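Equipment Plan for the Bin Sorting Cell
Project report, Fiddale student lab
18 July 2025
5 min read

1. Purpose

Our group was asked to plan the equipment for a second bin sorting cell, to be ready when classes start again in September. The lab already has a KUKA arm, so the arm is outside our budget. What we had to price was everything that goes on it and under it: the gripper, the bin and its mounting, cables, and a set of objects to pick. The limit was $2,599, including shipping.

2. Method

We spent two sessions at the existing cell and wrote down every part that would need to be bought again. We then asked for quotes from two suppliers, Orkeo and Ostrowski. Orkeo sells complete grippers. Ostrowski sells linkages and brackets separately and leaves the assembly to the customer. We also went through the lab's log from the Rerevberg project, which used the same table for one semester. The log lists 161 picking attempts, 41 of them stopped early. The most common note next to a stopped run was "cable." 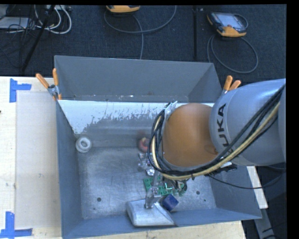
Figure 1. Existing cell with the gripper lowered into the metal bin. Clamps hold the bin on both sides.

3. Findings

Cables. The cables loop around the orange-brown joint housing and come close to the gripper. On a long reach the loop can shift, and we think this explains many of the notes in the log. We added a cable guide and a set of straps to the order. Neither was on the original list.

Bin. The current bin is a good size but the white coating below the back wall is flaking and the floor is scratched. The clamps work, but the bin has to be lined up again each time it is taken out. We priced a new bin of the same size with a bolt-down plate. The clamps can stay as spares.

Gripper. The Orkeo gripper would have taken more than half the money by itself. The Ostrowski parts cost less, but we would need shop time to put them together. We chose Ostrowski and set aside 4 lab sessions for assembly and testing.

Objects. We want a mix of shapes, as in the current bin, which has green circuit-board-like pieces, a blue cube, a white ring-shaped roll and a smooth metal container. Most of this can come from the lab's scrap shelf at no cost.

4. Open items

The quote for the bolt-down plate does not include drilling. Shipping from Ostrowski is an estimate until the order is placed. We did not price a spare set of gripper fingers, and the next group should ask for one in the same order.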